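Watwood Planner 7: motion planning and scene checks for single-arm kitchens

Watwood plans arm motion through a simulated room before anything real moves. Plenty of packages claim that. We'd ask of ours what we ask of theirs: what happens when the counter is messy?

So the bundled Zimau kitchen isn't tidy. It loads with a Franka Emika arm and awkward objects on marble, and you can swap in your own.

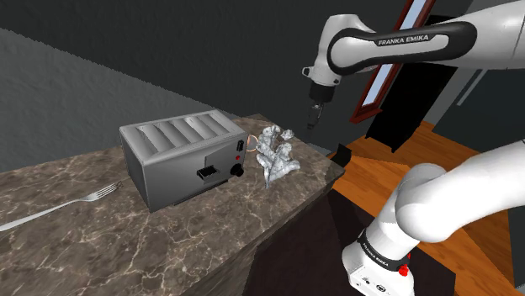
Zimau kitchen: four-slot toaster, fork and crumpled silver object.

Crumpled shapes are where collision meshes tend to go wrong. The default mesh is a coarse hull — safe, but it blocks grasps that would be fine. The detailed mesh is slower. Parisa Jalali's test set has 200 start poses, and we suggest running all of them before believing any success rate, ours included.

Overhead views help with checking reach from the base to the far end of the counter. They don't tell you much about height.

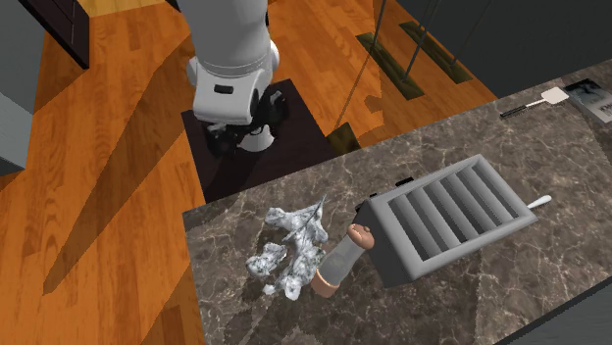 What it won't do

Cloth is treated as a rigid lump. Slot insertion needs the Clovora contact add-on, sold separately. Scenes are limited to 2,000 bodies.

Page checked by Behrouz Parsa, 17 July 2025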